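Trokotero Wallpaper — Frequently Asked Questions

We are a small wallpaper shop in Durholm. These are the questions we receive most often by e-mail and at the counter. If yours is missing, please write to Yaneth Flores, who reads all the messages in the morning, before the shop opens.

Ordering and samples

Can I see a pattern before I buy it?
Yes. We have 121 patterns in the sample books, and you can borrow a book for two nights. We can also cut you a sample of the size of a letter page. For the very large patterns a small sample shows you only one leaf or half of a flower, so for these we recommend to come and see the full width hanging in the shop.

How many rolls do I need?
Measure the total width of the walls and the height in the highest place. Do not subtract the windows and doors, except if they are really big. Send us these numbers together with the name of the pattern, and we calculate it for you without charge. A pattern with a long repeat needs more paper than a plain one, sometimes one extra roll for each wall.

Why must all the rolls have the same batch number?
The color can change a little between one printing and the next. On the roll you will not notice it, but on the wall, side by side, you will. Please check the batch number on every label before you open the plastic. An opened roll cannot be exchanged.

Is a big pattern too much for a small room?
Many customers ask us this and are surprised by our answer. A large flower in a small room can look very well, and also a dark background. What usually does not work is a big pattern on a wall with many interruptions, for example pipes, two doors and a window. If you are not sure, begin with one wall and keep the receipt for the other rolls.
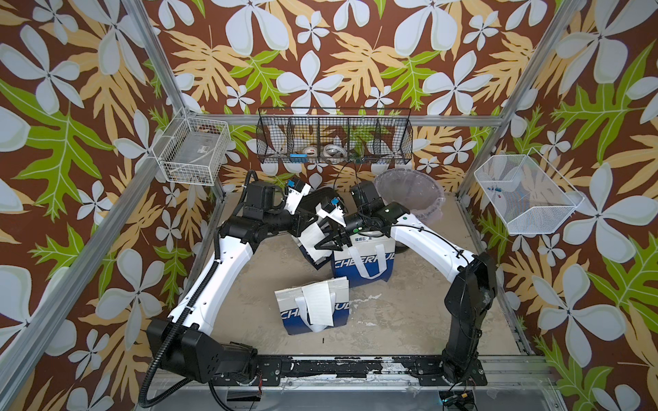

Large pale flowers and lime-green leaves on a chocolate-brown background, used on three walls.

Do you sell the Pokosora papers?
Yes, but only by order. They arrive on Wednesday, and we call you the same day if you left a phone number.

Preparing the room

Can I hang new paper over the old one?
It is possible if the old paper is flat, well attached and not vinyl. We still prefer to remove it. The water in the paste can loosen the old layer, and then both layers come off together.

How do I remove the old paper?
Make it wet with warm water and a little dish soap, wait fifteen minutes, and use a wide scraper with rounded corners. Work from the bottom to the top. If it resists, wet it again and have patience — with force you will damage the plaster, and repairing the plaster takes longer than the waiting.

Must the room be empty?
Not completely. You need the width of a ladder in front of each wall and a place for the pasting table. Small things are more trouble than the furniture, so put them in bags or boxes and carry them to another room, or to the garage if it is dry. Cover whatever remains with a sheet.

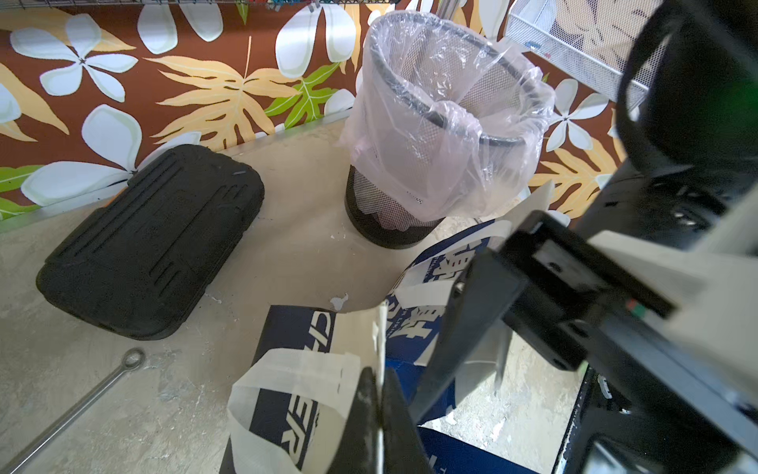
Household items and a crumpled nonwoven shopping bag on a concrete floor.

How long should new plaster dry?
At least four weeks, and longer in January. After that, apply a primer. Without the primer the wall drinks the paste too fast and the edges will open.

Hanging service

Do you also hang the paper?
Abelardo Sotelo does this work for our customers in Durholm and in Chambi. He visits the room first and gives you a price in writing. The visit is free in Durholm. For Chambi we charge the travel, and we take it off the bill if you accept the offer.

How long does it take?
A bedroom of normal size takes him one day, when the walls are ready. Stairs take longer, and he will tell you how much when he has seen them.

Returns

Can I bring back the rolls I did not use?
Yes, unopened rolls within three months, with the receipt. Papers ordered specially, including Pokosora, and also borders cannot be returned. Keep one piece of the paper in any case for later repairs, flat and away from the sun.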